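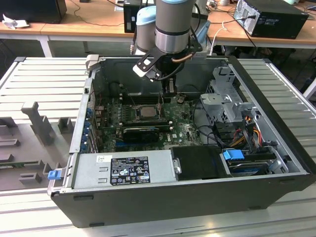 Desktop tower on its side, cover off.

Started learning Turkish in November with an app called Widix. I'm 404 cards in, two lessons a night after supper.

The vowels are fine. The verb endings are slow going. I can read a sentence and get the gist, but ask me to say one and I need a minute.

The library in Plornley has a Turkish reader by Öztürkmen. Roughly 200 pages, short stories, glossary at the back. I've renewed it twice.

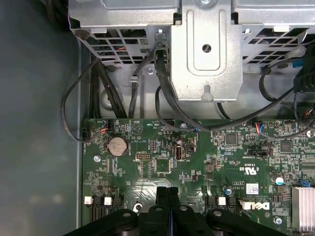
Motherboard and drive cage.

Switched my phone to Turkish as well. Colour settings took me a while to find. I've left it that way.

Tried Sorkik for conversation practice. You get matched with a speaker and talk for ten minutes. My first call was mostly greetings and the weather. I understood more than I expected and said less.

Next goal is ordering a whole meal without switching to English.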